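Packing and Storage Assistant (part-time and full-time)
Plavatgate Household Storage
Location: Mandlow depot
Reports to: Areti Theodorakopoulos, Depot Lead
Posted: Wednesday, March 6, 2024

About the job

Plavatgate stores household goods for people who are between homes, renovating, or working away. Customers send us the contents of their kitchens, closets, spare rooms and garages. We unpack what arrives, check it against the list, clean what needs cleaning, and put it away in bins and cabinets until it is asked for. When a customer wants something back, we find it, pack it, and hand it to the delivery crew.

We are hiring two assistants for the packing room at Mandlow. One position is full-time and one is part-time. Both are permanent after a trial period of four weeks.

The work is done standing up, at a bench or at the shelves. It is indoors and at room temperature for most of the year, although the end of the room nearest the loading door gets cold in winter and you should dress for it. It suits someone who likes putting things in order and does not mind doing the same kind of task for a good part of the day.

What you will do

Receive incoming boxes from the loading door and bring them to your bench by cart.

Open each box, take the items out, and compare them with the customer's list. Mark anything missing, damaged, or not on the list. You do not need to contact the customer yourself. The front office does that from your notes.

Wrap breakable items. We use plain paper for plates and bowls, and padded sleeves for glasses. Knives go in cardboard guards before they go anywhere else.

Fold linens and clothing to the sizes marked on the bench.

Place items in storage bins, heavy things at the bottom, and attach the label on the short side. A bin is closed only when the list has been signed.

Empty and clean returned bins and cabinets before they are used again. This takes up a larger part of the week than most applicants expect. Every one has to be wiped on the floor and all the walls, dried with a second cloth, and looked over under a good light. Crumbs, pet hair, staples and bits of tape collect in the corners and along the crease where the floor meets the back.

Pull items for delivery from the pick sheet and repack them in shipping boxes.

Keep your own bench, tape, paper and cutters in order, and leave them ready for the next shift.

How a shift runs

The early shift starts at 7:00 a.m. and ends at 3:00 p.m. The late shift starts at 11:00 a.m. and ends at 7:00 p.m. The full-time assistant alternates between them week by week. The part-time assistant works the first four hours of the late shift, Monday through Friday.

Deliveries for the day are packed first. Incoming goods come next. Cleaning is done whenever there is a gap, and always in the last hour of the late shift. There is a paid lunch break of 30 minutes on full shifts and a 15-minute break on all shifts. We stop the line for breaks, so you will not be asked to eat in turns or cover for anyone.

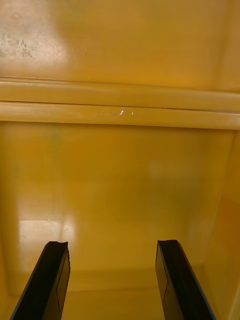 We do not work Sundays. Saturday work comes up at the end of the month, when many leases turn over, and it is paid at time and a half. The schedule for those Saturdays is posted two weeks ahead. You may turn down a Saturday, but we ask you to say so before the schedule is final.

The depot has 2000 storage bins in use, in several sizes, plus the cabinets along the inside wall. Every bin has a number and a fixed place. You will be given a map of the room on your first day and you are expected to use it until you know the layout. The stock system is called Fasar. It runs on a handheld scanner and on the screen at each bench. If you have used any kind of inventory software before, you will pick it up in a day or two. If you have not, Jasper Brouwer trains all new staff and will sit with you until you are comfortable with it.

What we are looking for

You can lift 40 pounds without help and push a loaded cart. Anything heavier is a two-person lift, with no exceptions.

You can stand for most of a shift, and bend and reach into deep bins.

You can read and write English well enough to follow a list and leave a clear note for the next person.

You are careful with other people's belongings. A chipped mug may be worth nothing to you and still matter to the person who stored it.

You arrive on time. The line is small, and one missing person is felt right away.

You are at least 18 years old and allowed to work in the United States.

Helpful but not required

Experience in a stockroom, moving company, hotel housekeeping, commercial kitchen, laundry or library.

Experience wrapping glass and china.

A second language. Several of our customers are more comfortable in Greek, Swahili or Spanish, and labels sometimes come in with handwriting we have to ask around about.

A forklift license is not needed for this position and does not change the pay.

Pay and benefits

Starting pay is $19.50 an hour, going to $20.75 after the trial period. The late shift pays an extra $1.00 an hour after 5:00 p.m. Pay is deposited every two weeks.

Full-time staff receive health and dental coverage from the first day of the second month, 12 days of paid vacation in the first year, and paid public holidays. Part-time staff receive vacation and holiday pay in proportion to their hours.

We supply gloves, aprons and safety cutters. You supply closed shoes with a firm sole. After the trial period we will pay back up to $80 of the cost of work shoes once a year, against a receipt.

Parking at the depot is free. The 487 bus stops at the corner by the gate, and the walk from there to the staff entrance takes around 4 minutes.

Things to know before you apply

Personal phones stay in the lockers during working time. There is a phone at the supervisor's desk, and your family can be given that number.

Photos of customers' belongings are not allowed except for damage reports, which are taken with the depot tablet.

Strong perfume and scented hand cream are not allowed in the packing room. Linens pick up the smell and hold it for months in a closed bin.

The cleaning products we use are mild and unscented, but you will have your hands in them regularly. Tell us if you have a skin condition so that we can give you the right gloves.

Music is played at low volume from a shared speaker. Headphones are not allowed near the carts.

How to apply

Send a short letter or email with your name, phone number, the position you want (full-time or part-time), and the earliest date you can start. Attach a resume if you have one. If you do not, list your last two jobs and what you did there. We also accept applications on paper. Forms are at the front desk and can be filled out while you wait.

Address applications to Glykeria Kokkinos, Staff Office, Plavatgate Household Storage, Mandlow depot. Please write "Packing Assistant" on the envelope or in the subject line.

Applications are open until the end of March. We read them as they come in and may fill one position before the other. Everyone who applies will get an answer, including those we do not invite.

The interview takes place at the depot and lasts less than an hour. The first part is a conversation with Areti Theodorakopoulos and Iason Koutsoukos, who runs the late shift. After that you will do a short practical task at a bench: checking a box of kitchen items against a list, wrapping them, and packing them into a bin. You will be shown how we do it first. We look mainly at whether the list is right and whether the things are packed safely. Speed is not scored.

Bring a photo ID. Wear clothes you can move in and closed shoes, or you will not be able to enter the packing room.

If you need an adjustment for the interview or for the job itself, such as a stool, a different bench height or written instructions, mention it in your application or call the front desk. One of the benches can be raised and lowered, and others can be changed with a day's notice.

People who applied to our Nyanda depot last fall are welcome to apply again. Please send a new application, as files are not shared between the two sites.

Questions about the work can go to Mwanahawa Were in the packing room, who can be reached through the front desk between 1:00 p.m. and 3:00 p.m. on weekdays. Questions about pay, hours or paperwork should go to the Staff Office.

No agencies, please.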